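The Corners of the Bencombe
A gallery of small tables, old phones and other hotel room furniture

We have been staying at the Bencombe off and on for longer than I like to admit, and somewhere along the way I started paying more attention to the furniture than to the view (the view is a parking lot and a very nice maple, so it isn't much of a contest). When the owners told us they would be redoing the upstairs rooms a few at a time, I asked if I could put together a page about the things in them before everything got shuffled around, and they very kindly said yes and gave me the run of the hallway for an afternoon.

I should say right away that I'm no expert on furniture. I sell yarn for a living. But I do love a piece that has been made to fit one particular spot, and hotels are full of those, from the luggage bench that is exactly as wide as a suitcase to the shelf over the sink that holds one toothbrush glass and not a thing more. The Bencombe has 24 rooms, and each one seems to have been furnished by somebody who walked in, looked at the odd little leftover places and thought, well, something ought to go there.

The corner tables are my favorites by a long way, so they get the first spot in the gallery. I've set down more cups of tea on them than I could ever remember, along with my reading glasses, my room key and a library book I had to drive back for (two hours each way, and worth every mile, it was a good book!).

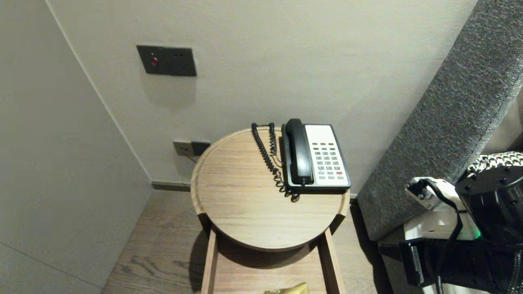
Page last changed: July 9, 2021

Round corner table with desk phone. I love the little raised rim on these, it makes the whole top into a sort of shallow tray, and the straight grain in that light wood is lovely. The open space between the side panels underneath is where I would keep a magazine or my slippers.

And a word for the phone, with its black handset and its curly cord and one red key among all those gray ones. My granddaughter had never used a phone with a cord until she stayed here with us, and she called the front desk so many times to say good evening that Lamisi Osei, who was on that night, started answering with "Good evening, again." I have a cell phone like everybody else, but there is something so pleasant about picking up a handset and having it feel like a handset. You can tuck it under your chin, too, and I'd like to see anyone do that with the flat kind.

More of the rooms will go up on this page as I get to them. I still want to do the luggage benches and the hallway mirrors, and Lamisi has promised to show me the linen closet, where I'm told there are lampshades going back to before the Chaturvedi family bought the place. I'm hoping to be back in October, when the maple is at its best, and I'll bring a better notebook.

If you've stayed at the Bencombe and have a picture of your own favorite corner, please leave it with the front desk with your name on the back, and they'll keep it for me until my next visit. A line or two about the room would be nice to have as well.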